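Hekia wildlife crews move to one call line

14th June

Homeowners in Hekia who find raccoons, bats or squirrels in the house will have a single number to call from now on. Mirnow Wildlife Control has taken over the town's removal contract from Reddy Pest Services, which held it for 11 years.

The switch covers animals inside homes, garages, crawl spaces and sheds. Loose dogs and injured deer stay with the county, as before.

Mirnow took 193 calls from Hekia addresses between January and the end of May, while the two firms were sharing the work. Bats in attics made up the largest share, followed by raccoons under decks. The company says it expects over 900 calls for the full year, with most of them coming in late summer when young bats begin to fly.

## What it costs

A first visit is free for residents inside the town limits. The technician checks the roofline, vents and foundation and leaves a written quote. Removal of a single raccoon or squirrel starts at $700 if the entry hole has to be closed up, and less if it doesn't. Bat work is priced by the size of the house.

Bats can't be shut out while their young are in the roost. Jobs booked now will get an inspection right away, but the sealing itself may wait until August - the quote will give a date.

Residents with an open job under Reddy don't need to call again. Those files have been passed along, and any warranty on sealed vents or chimney caps still stands.

## Before the crew comes

- Keep children and pets out of the room, and close the door.
- Don't block the hole. A trapped animal will often chew its way into another part of the house.
- Don't touch droppings or nesting material, even with gloves on.
- If a bat was found in a room where someone was sleeping, tell the dispatcher at the start of the call.
- Clear small things off tables and shelves near the attic hatch - hair ties, towels, tissues, soft toys.
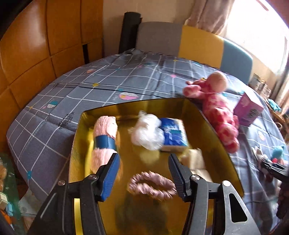 ## Hurkach Road office

Mirnow will keep a counter open at the old Reddy building on Hurkach Road through the end of the summer. Traps can be returned there on weekday mornings. Deposits are paid back by check.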